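Against the Matched Set
Mitiku Wubshet
2025-06-12

Woven baskets are sold for storage as a matter of appearance, and most advice on them stops at color and whether the set matches. My position is that the matched set is the wrong unit of purchase. A basket should be bought one at a time, for a known shelf and a known load, and the properties that decide whether it will serve are the rim, the joint at the handle, the taper of the walls and the openness of the weave. Color comes last, and when it does come it should be used to tell baskets apart.

Start with the load path. A basket with no handle is lifted by the rim, so the rim carries everything. A single rod bent over the top of the stakes will work loose under this treatment. A rolled or braided border spreads the pull over many stakes at once and gives the fingers something thick to close on. If a basket is going on a high shelf and will be pulled down by one edge, the border is the first thing to inspect, and a thin one is grounds for leaving it in the shop.

A handle changes the problem. The load now reaches the wall at two points, and the wall there has to be stiff enough to take it. Twisted handles made from several rods do well because a single broken rod does not end the handle. Their weakness is finish. Dark stain or paint rubs off where the hand goes, and the paler material underneath shows through long before there is any structural fault.

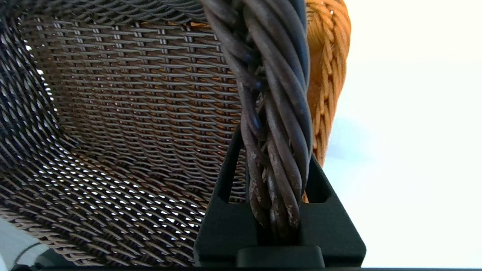

Scuffing of this type is cosmetic and I would not replace a basket over it. The test is to grip the handle low down, near the wall, and twist. Movement between the rods is normal. Movement between the handle and the body means the joint is failing, and the basket should be moved to light duty (napkins, gloves, mail) or retired.

Taper is the property most often ignored at purchase. Sloping sides let empty baskets nest, and sellers mention this. They do not mention the cost, paid every day the basket is in use. The published size is usually taken at the rim, and the floor is smaller. I measured one Rarnitz basket at 9 inches across the rim and found 2 inches of that gone at the base. Upright goods such as jars or spice tins are stored by floor area, so a buyer who works from the rim figure will come up a jar or two short. Soft goods do not care. Dish towels fill a tapered basket completely and can be stored in one with no loss worth discussing.

Shape should follow the same reasoning. A long, narrow basket suits a deep shelf, where it works as a drawer. A shorter one suits a shallow shelf or a countertop. Buying the same footprint twice for two different shelves leaves dead space on one of them, and the dead space is then filled with loose items, which the baskets were bought to prevent.
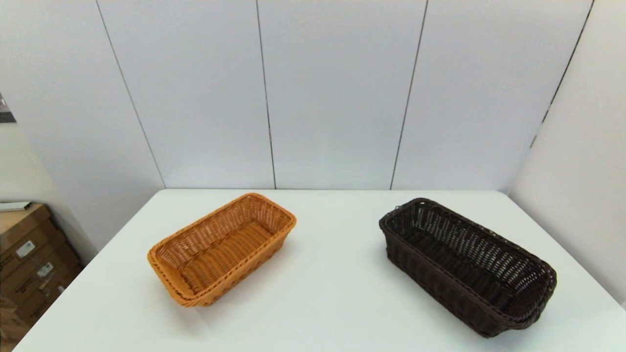

Two rectangular baskets, one orange-tan and one dark brown. The brown one is longer and narrower.

The objection to unmatched baskets is that they look untidy. On an open shelf in a living room I grant it some weight. In a kitchen or a linen closet I grant it none. A row of identical baskets has to be labeled, and the labels have to be kept current. A light basket and a dark basket can be told apart from across the room by anyone in the household, including people who do not read labels. I kept six matching Jiketside baskets in my own pantry in Gellthorpe until last July, with paper tags, and the tags were wrong more often than they were right. I now use mixed ones and have thrown out the tags.

Weave density is the last item. An open wall admits air, which is good for onions and bad for rice packets with sharp corners. It also admits dust and lets crumbs out. A tight wall holds small things better and is slower to clean, as dirt lodges in the crossings and has to be brushed along the strand. Synthetic strand tolerates a wet cloth. Natural strand tolerates a damp one, followed by drying in moving air.
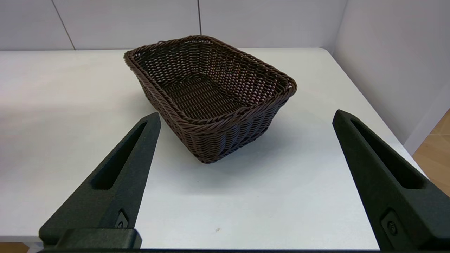
Floors deserve the same attention as walls. Press the center of the base with a thumb before buying. A floor that gives will sag under cans, and a sagging floor drags on the shelf and wears through from below. A liner of heavy card fixes this cheaply. I do not recommend fabric liners for kitchen use: they hide crumbs, they shift, and they take up width that the taper has already reduced.

Loose strand ends should be trimmed flush with side cutters and never pulled. Pulling an end draws slack out of the row, and the gap travels. If an end is long enough to tuck, dampen it first if the material is natural, and push it back under the nearest stake with a blunt needle.

The Tănase catalog sells its baskets only in graded sets, largest to smallest, and I have asked them twice to list floor dimensions next to rim dimensions. They have not done so. Until they do, take a tape measure and put it inside the basket, at the bottom.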